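Tortoises for ordinary people: speaker notes
Lerkness Village Hall, pets evening, July

Before starting: clicker, water, the weighing scales, the tub of dandelion leaves. Lights down at the front only, so people can still see to write.

Opening
Say hello, say how far I've come (Nenach, two buses). Hands up who had a tortoise as a child, or a gran who did. There are always more than you'd expect! Ask one or two of them what theirs was fed on. It will be lettuce and tomato. Come back to that later, kindly.

Then straight in: I have kept Hermann's tortoises for 21 years and I still rush home to see them. They are slow, yes, but they have plans. Mine knows which flowerpot the sun reaches first and is waiting beside it before breakfast.

Slide 2, what you're taking on
A well-kept tortoise can outlive its owner. Pause here and let that sink in. Talk about writing it into a will, or at least having the chat with a younger relative. My niece has agreed to take mine and has been practising.
Mention papers. Hermann's are a protected species, so a seller needs the right certificate and the buyer should see it before any money changes hands. If the seller goes vague, walk away. Check current rules, don't take my word for it on the night.

What it costs
People think the animal is the dear part. Wrong way round. The table, the lamps and the electric come to far more over time. I went for a Savell table, second-hand, with a split along one side that I filled myself. The lamp is an Ammann and I've had no trouble with it. Say clearly that nobody is paying me to mention either of them, other makes are fine, and get the UVB tube changed when the maker says so even if it still lights up. That last bit matters so much. The light you can see carries on long after the useful part has faded.
Glass tanks: don't get one if you can help it. They hold stale air, and tortoises walk at the glass all day trying to get through.

Food
My favourite section, try not to run over.
Weeds! Dandelion, plantain, sow thistle, a bit of clover. Pass the tub round. All free, all growing behind this hall (I checked on the way in), but pick away from the road and anywhere that gets sprayed.
Back to the lettuce and tomato. Lots of tortoises came through it, lots didn't do well. Fruit upsets their guts. Cucumber is mostly water and they love it, so mine gets a slice on hot days and I feel no guilt at all.
Cuttlefish bone left in the table for calcium. Shallow bath, lukewarm, up to the chin and no higher.
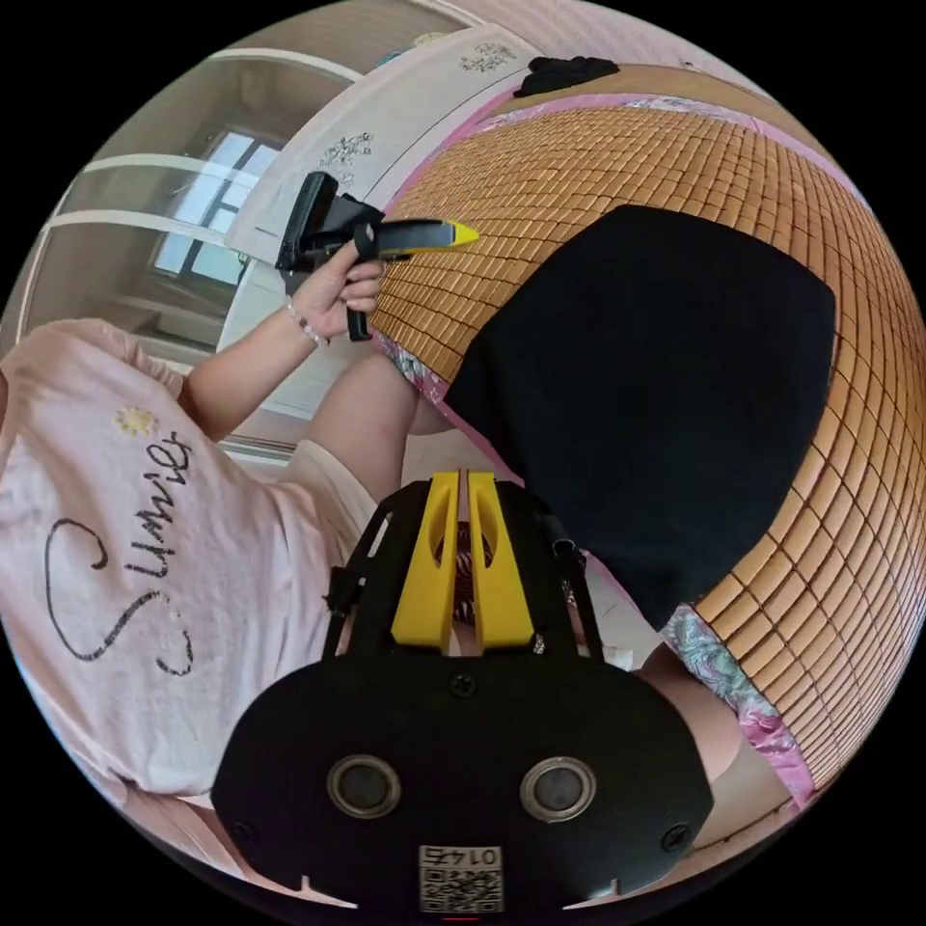
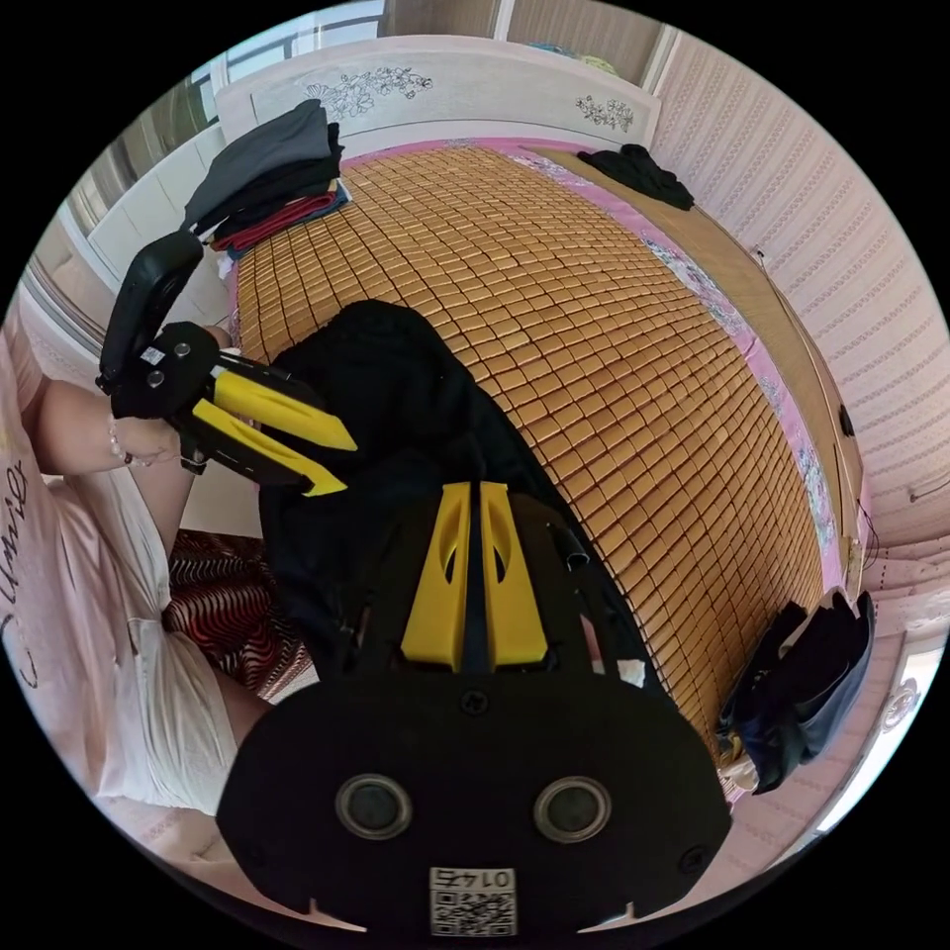 Both slides: pink top, thin bracelet, one arm raised.

Weighing
Bring out the scales and show how quick it is. When my youngest came home she weighed 101 grams, and you could have posted her through a letterbox (get the laugh, then say please don't). At her last weighing she was 637 grams, and I was so proud I rang my sister.
Write it down every time, same scales. A slow steady climb is what you want. A sudden drop means ring a vet who sees reptiles, and find that vet before you need one, as plenty of practices don't.

Winter
Expect questions about the fridge. Yes, a real fridge, and no, not the one with the milk in. It keeps a steady five degrees, which a shed never will. Open the door each day to change the air. Never put a poorly or underweight tortoise down for winter, and leave time beforehand for the gut to empty. If this is your first year, get a health check first.
Waking up is the best day of my year. One eye, then the other, then a very cross face. Warm bath, then lamp, then dandelion.

If there's time
Digging. The great escape via the compost heap. Why two males should live apart. Skip the slide on shell shapes unless someone asks.

Questions
Likely ones: can they swim (no, cover your pond), do they know you (mine comes to my shoes, make of that what you like), can the dog meet them (please, no).
Leave the care sheets by the door, and take the tub home this time.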